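# Begleitskript zur Exkursion: Vorführung zweiarmiger Manipulation am Standort Stelach

Lehrveranstaltung Robotik und Automatisierung, Vertiefungsteil Handhabungstechnik

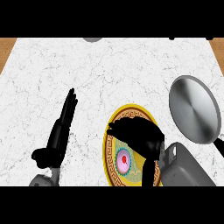
**Wozu dient eine simulierte Szene, wenn die Anlage selbst am Standort vorhanden ist?**

Sie erlaubt es, Bewegungsabläufe unter gleichbleibenden Anfangsbedingungen beliebig oft zu wiederholen, Gegenstände und Oberflächen auszutauschen und Fehlgriffe auszuwerten, ohne dass Hardware oder Personen gefährdet werden. Die Anlage bleibt für diejenigen Versuche frei, die sich im Rechner nicht ausreichend nachbilden lassen.

## 1. Einordnung der Exkursion

Die Vorführung findet im Rahmen des Tages der offenen Tür im Dezember statt. Gastgeber ist das Technikum Vumley am Standort Stelach. Für die Studierenden dieser Lehrveranstaltung ist ein gesonderter Programmteil am Vormittag reserviert, der um 9:30 Uhr im Seminarraum des Gebäudes Grīnberga beginnt. Der öffentliche Teil schließt sich ab 13 Uhr an und kann freiwillig besucht werden.

Das Skript ersetzt den Vorlesungsmitschrieb der entsprechenden Woche. Prüfungsrelevant sind die Abschnitte 3 bis 5. Die Kenntnis der Vorlesungsteile zu Koordinatensystemen, Vorwärtskinematik und Greifertypen wird vorausgesetzt.

## 2. Ablauf des Vormittags

Der Programmteil gliedert sich in drei Stationen. Die Gruppen werden vor Ort eingeteilt; ein Wechsel zwischen den Gruppen ist wegen der begrenzten Plätze an den Bildschirmarbeitsplätzen nicht vorgesehen.

- **Station A — Simulation.** Einführung in die Arbeitsumgebung, Aufbau einer Tischszene, Wiedergabe aufgezeichneter Bewegungsfolgen.
- **Station B — Fernführung.** Steuerung eines Armpaares durch eine geschulte Bedienperson, Beobachtung aus dem gekennzeichneten Zuschauerbereich.
- **Station C — Auswertung.** Sichtung von Versuchen, Zuordnung von Fehlerursachen, Besprechung des Bewertungsbogens.

An Station A wird mit dem Programmpaket Makesell gearbeitet, das in Vumley für Lehrzwecke gepflegt wird. Eine Installation auf eigenen Geräten ist nicht erforderlich. Wer im Anschluss an die Exkursion eine Projektarbeit auf dieser Grundlage anfertigen möchte, erhält den Zugang über das Sekretariat des Lehrstuhls.

## 3. Fachliche Grundlagen zu Station A

### 3.1 Aufbau einer Tischszene

Eine Szene im Sinne dieser Veranstaltung besteht aus einer Arbeitsfläche, einer Menge von Gegenständen, dem Robotermodell und mindestens einem Blickpunkt. Die eingangs gezeigte Szene folgt diesem Muster: eine geäderte weiße Marmorplatte als Arbeitsfläche, zwei Roboterarme mit schwarzen Händen, dazu unter anderem ein flacher Zierteller und eine Bratpfanne.

Für die Physikberechnung ist das Aussehen der Arbeitsfläche ohne Belang. Maßgeblich sind die hinterlegte Kollisionsgeometrie und die Reibwerte. Für bildgestützte Regelungsverfahren verhält es sich anders: Ein Muster auf dem Untergrund oder auf einem Gegenstand kann die Erkennung von Kanten erheblich beeinflussen. Ein Mäanderband, wie es den Rand des Tellers schmückt, erzeugt zahlreiche Kanten innerhalb des Gegenstandes, die mit dessen Umriss nichts zu tun haben. Auch die Adern einer Marmorplatte können ein Verfahren, das auf einfarbigem Grund zuverlässig arbeitet, zu falschen Zuordnungen verleiten.

Bei der Beurteilung einer Szene sind daher Darstellungsmodell und Kollisionsmodell stets getrennt zu betrachten. Die beiden Modelle weichen in der Praxis häufig voneinander ab. Ein Tellerrand kann in der Darstellung leicht gewölbt und im Kollisionsmodell vollkommen eben sein; der Finger trifft dann auf eine Fläche, die im Bild nicht zu erkennen ist.

### 3.2 Flache Gegenstände

Flach aufliegende Gegenstände gehören zu den schwierigeren Fällen der Handhabung. Eine mehrfingrige Hand benötigt in der Regel Zugang zu zwei gegenüberliegenden Seiten des Objekts. Liegt ein Teller auf, so ist die Unterseite durch die Arbeitsfläche verdeckt, und der Rand bietet nur eine geringe Angriffshöhe. In der Literatur und in der Praxis werden dafür mehrere Vorgehensweisen unterschieden:

1. **Verschieben bis zur Tischkante.** Der Gegenstand wird von oben angedrückt und über die Kante hinausgeschoben, bis die Unterseite zugänglich ist. Voraussetzung ist ein freier Weg.
2. **Anheben am Rand.** Eine Fingerspitze greift unter den Rand und kippt den Gegenstand. Die Hand muss der Kippbewegung folgen, andernfalls rutscht der Rand ab.
3. **Gegenhalten mit der zweiten Hand.** Eine Hand verhindert das Wegrutschen, die andere hebt an. Das Verfahren ist robust, verlangt jedoch eine zeitliche Abstimmung beider Arme.

Die Auswahl hängt wesentlich von der Nachbarschaft ab. Stehen Gegenstände dicht beieinander, scheidet die erste Vorgehensweise oft aus. Im Eingangsbild drängen sich Teller, Pfanne und ein graues, kastenförmiges Gerät auf der rechten Seite, während zwischen der linken Hand und dem Teller eine breite Fläche frei bleibt. Für eine Planung in dieser Umgebung wäre zunächst die freie Seite zu untersuchen.

### 3.3 Verdeckung durch die Hand

Eine Hand mit der Handfläche nach unten verdeckt einen Teil des Gegenstandes, an dem gearbeitet wird. Für die bildgestützte Regelung bedeutet dies, dass die Beobachtung gerade im Augenblick des Kontakts am unvollständigsten ist. Abhilfe schaffen zusätzliche Blickpunkte, Kraft- und Tastsensoren in den Fingern oder die Fortschreibung der zuletzt bekannten Lage. Letzteres ist nur zulässig, solange sich der Gegenstand nicht bewegt hat — eine Annahme, die bei glatten Oberflächen regelmäßig verletzt wird.

Auch ob zwischen Finger und Objekt tatsächlich Kontakt besteht, lässt sich einem einzelnen Bild häufig nicht sicher entnehmen. In der Simulation wird der Kontaktzustand deshalb gesondert ausgegeben. An Station A ist diese Anzeige zunächst ausgeschaltet. Die Gruppen geben ihre Einschätzung anhand des Bildes ab und vergleichen sie anschließend mit den Zustandsdaten.

## 4. Fachliche Grundlagen zu Station B

Bei der Fernführung werden die Handbewegungen der Bedienperson erfasst und auf die Roboterhände übertragen. Da menschliche Hand und Roboterhand in Größe, Gelenkzahl und Beweglichkeit voneinander abweichen, ist eine Abbildungsvorschrift erforderlich. Gebräuchlich sind die Übertragung der Gelenkwinkel und die Übertragung der Fingerspitzenpositionen. Die Übertragung der Gelenkwinkel erhält die Haltung der Hand, die Übertragung der Fingerspitzen die Lage zum Gegenstand. Für Greifaufgaben wird in Vumley überwiegend die zweite Variante eingesetzt.

Während der Vorführung soll auf folgende Punkte geachtet werden:

- Verzögerung zwischen Handbewegung und Bewegung des Arms
- Ruhehaltung der jeweils unbeteiligten Hand
- Korrekturbewegungen kurz vor dem ersten Kontakt
- Stellung des Daumens beim Annähern und beim Schließen

Der zweite Punkt wird erfahrungsgemäß unterschätzt. Eine Hand, die an der Aufgabe gerade nicht beteiligt ist, nimmt dennoch Raum ein und schränkt den Bewegungsbereich der anderen ein. In den Protokollen ist ihre Haltung daher ebenfalls zu vermerken.

## 5. Bewertung von Versuchen (Station C)

Aus den Übungen der vergangenen Semester liegen in Stelach nahezu 1.000 aufgezeichnete Versuche vor. Jede Gruppe erhält davon eine Auswahl und ordnet sie in die Stufen des Bewertungsbogens ein:

| Stufe | Bezeichnung | Merkmal |
|---|---|---|
| 1 | Abbruch | kein Kontakt mit dem Zielobjekt |
| 2 | Kontakt | Berührung, Objekt nicht angehoben |
| 3 | Teilgriff | Objekt angehoben, vorzeitig verloren |
| 4 | Griff mit Störung | Ziel erreicht, Nachbarobjekt verschoben |
| 5 | Vollständig | Ziel erreicht, Umgebung unverändert |

Zu beachten ist, dass die Einordnung nur anhand der gesamten Folge erfolgen darf. Einzelbilder genügen nicht, auch wenn die Haltung der Hand einen bestimmten Ausgang nahelegt. Zwischen den Stufen 2 und 3 entscheidet ausschließlich, ob das Objekt vollständig von der Arbeitsfläche gelöst war. Ein gekippter Teller, dessen Rand noch aufliegt, ist mit Stufe 2 zu bewerten.

Bei abweichenden Einschätzungen innerhalb der Gruppe werden beide Werte eingetragen und begründet. Eine Mittelung ist nicht zulässig.

## 6. Verhalten am Standort

Der gekennzeichnete Bereich um die Arme darf während des Betriebs nicht betreten werden. Den Anweisungen des Personals ist Folge zu leisten. Taschen und Jacken verbleiben im Seminarraum, Getränke sind an den Stationen nicht gestattet. Bild- und Tonaufnahmen bedürfen der vorherigen Zustimmung des Gastgebers; für die Nachbereitung wird Bildmaterial aus der Simulation auf der Lernplattform bereitgestellt.

## 7. Nachbereitung

Der Exkursionsbericht umfasst höchstens 2 Seiten und wird als Einzelleistung abgegeben. Zu bearbeiten sind:

- eine begründete Wahl der Vorgehensweise nach Abschnitt 3.2 für einen selbst gewählten flachen Gegenstand,
- ein Vergleich der Beobachtungen aus Station A und Station B hinsichtlich der Verdeckung,
- eine Stellungnahme zu einem Versuch, dessen Einstufung in der Gruppe strittig war.

Skizzen von Hand sind ausdrücklich zugelassen und zählen nicht zum Seitenumfang. Die Abgabefrist wird auf der Lernplattform bekannt gegeben. Bei Verhinderung am Exkursionstag ist vorab das Sekretariat zu verständigen; als Ersatzleistung kann Station A im Rechnerraum des Lehrstuhls nachgeholt werden, die Stationen B und C hingegen nur in Stelach.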